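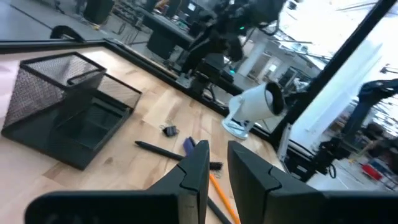
What age can a child start using air-dry clay?
Most cope well from three, with an adult beside them and nothing small enough to swallow on the table.

Air-dry clay needs no oven, so it suits a rainy afternoon. A 1,140 g tub of the Vindov white keeps two children going for a morning. Cut off what you need with a bit of thread and put the lid straight back on.

Knead each piece until it stops cracking at the edges. If it has stiffened, wet your fingertips and work the water in. Pouring water on turns the outside to slime and leaves the middle hard.

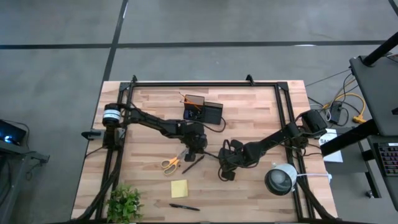 Photo: Mercedes Pacheco

Roll out on baking paper. Keep flat shapes as thick as a pencil, or they curl up at the corners. For beads, push a cocktail stick through while the clay is soft and twist it as you pull it out.

Old biscuit cutters are fine for this, but don't put them back in the kitchen drawer afterwards. 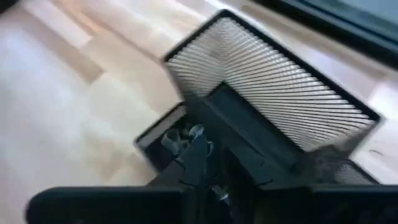

Solheim, 22 Apr 2020

Drying takes longer than the packet says. Our last batch of 77 beads needed nearly 130 hours in a cool back room. Turn everything over morning and night, and keep it off the radiator.

Small cracks can be filled with a paste of clay and water. Leave it overnight, then rub down with fine sandpaper. Do the sanding outdoors and wipe off the dust before painting.
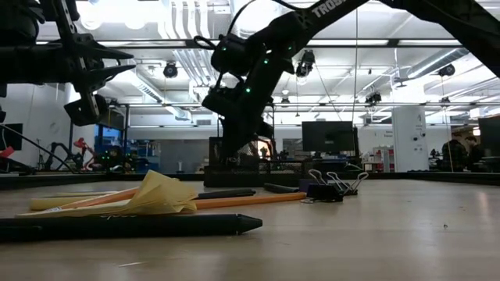

Painting and storing

Poster paint goes on well but rubs off on hands, so finish with two thin coats of craft varnish. An adult should do that part. Wrap leftover clay in cling film, then a damp cloth, then a freezer bag with the air pressed out. Ours from July was still usable at Christmas.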